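Washing Up, the Long Way Round: Pictures from the Mostyn Sessions

We spent most of August at the Kevinbridge rooms collecting examples of ordinary household chores for Muleo, our learning system, and so many of you have written in to ask what that looks like that I thought a little gallery was overdue. Pull up a chair – I do go on a bit.

Bowls and cloths
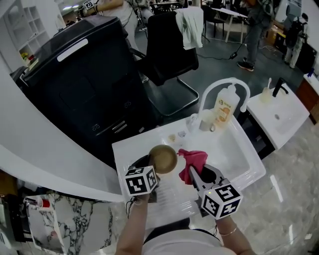 A hand-held gripper for each hand, with the brass-colored bowl in the left and the pinkish-red cloth in the right, over the white sink. The marker cubes on top let us work out where each gripper is as it moves, so the bowl, the cloth and the path between them all end up in the same record. Catrin Hughes wrote the instructions for this chore and kept them short on purpose: pick up the bowl, wipe it, turn it, wipe it again, set it down. Everybody turns a bowl a little differently, and we want every one of those ways!

A few notes for the curious

We are aiming for 3000 examples across all the chores, and the sink work makes up a good part of that. Each person does a chore 76 times over a session, with a proper break for tea in the middle, and Meirion James goes through the recordings afterward and marks where each wipe begins and ends. It is slow work and he is very patient with it (more patient than I would be by the second evening).

Cloth is the part I am fondest of. A bowl keeps its shape whatever you do to it, but a cloth folds up in your grip and comes out different every time, and Muleo needs to meet a great many crumpled cloths before it can make any sense of one.

Next we move over to Dedmont for three weeks of table clearing and laundry folding. If you live nearby and would like to lend us your hands for a morning, do write – we would love to have you.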